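Updated 15 October 2026. I took out the section on voice control, which I never use.

# Before you spend money on a gripper for picking up laundry

I've now tried grippers from Vornesport and Wirell on the same arm, and I'm less impressed than the product pages want me to be. Picking up clothes is the job everybody asks about and the one these things are worst at. The tips below should save you some money, or at least an evening.

## Fingers

Test on cloth, never on the foam block in the box. The block has corners. A shirt on a couch has no corners worth the name, and a finger that holds a block at full squeeze may slide right over cotton.

- **Skip the strongest motor.** The Wirell squeezes harder and costs $276. The Vornesport costs a good deal less and drops a T-shirt no more often. What matters is how the tips meet. Hold a strip of printer paper between them and tug – if it slides out at one side, they're crooked.
- **Wipe the tips with a damp cloth before each session.** Lint builds up fast and the grip goes with it.
- **Rubber sleeves are mostly a waste.** A wide rubber band, doubled over, did the same job for me. Replace it when it goes shiny.
- **Don't open the fingers all the way.** The manuals love a wide approach. On a pile of clothes it means you grab two things, or the couch cover. I stop at 50 percent for anything smaller than a towel.

## Approach

Come in at a slant and aim for a fold that stands up by itself. If you press straight down on a soft seat, the cushion gives, the arm thinks it still has room to go, and you end up pinching upholstery. I set a floor height 17 millimeters above where I thought it should be and worked down from there in small steps.

Thick trim is easier to grab than thin cloth, but it's a bad habit to let the arm chase it. The heavy part swings, and the thin part drags whatever is lying next to it.
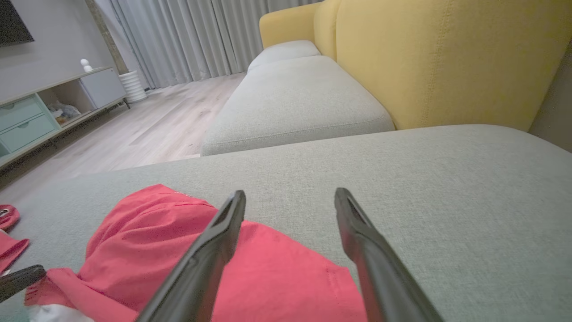
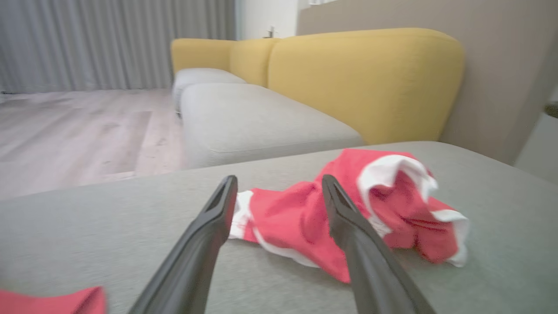
Red on light gray is about as kind as it gets for a camera, by the way, and I'd be careful with any demo that uses bright clothes on a pale couch. Ask to see a gray sock on a gray seat. I wrote to Khúc, who make the camera bracket I use, to ask which fabrics they had tried. They sent me a discount code.

## Camera

Mounting at the wrist beats a tripod for this work, with two warnings:

1. Lock the exposure. Every time the arm turns toward a window, auto mode darkens the cloth and you lose the folds.
2. Wait after each move. Blurry pictures make for bad guesses, and a short pause costs less than a missed grab. Half a second is enough on my setup.

Tape the cable down in two places and leave slack at the wrist. I ruined one in June by skipping the second piece of tape.

## Controllers

The Prusico controller claims "fabric mode." As far as I can tell, it closes the fingers more slowly. You can do that on the stock controller by dropping the closing speed, and I can't find another difference between them. If you already own the Prusico, fine, keep it. Turn off the beep in the second menu.

## How to compare fairly

Use the same garment, and shake it out between tries so you aren't grading one lucky fold. I do 32 tries per gripper and write down the misses by hand. Fewer than that and the results jump all over the place. Count a grab only if the cloth is still held after the arm has lifted and turned. Several reviews I've read count it as soon as the fingers close, and I don't see what use that is to anyone with a couch full of clothes.

Neither gripper has earned a permanent spot on my arm yet. The Vornesport stays on for now, with the rubber bands, and the Wirell goes back if they'll still take it.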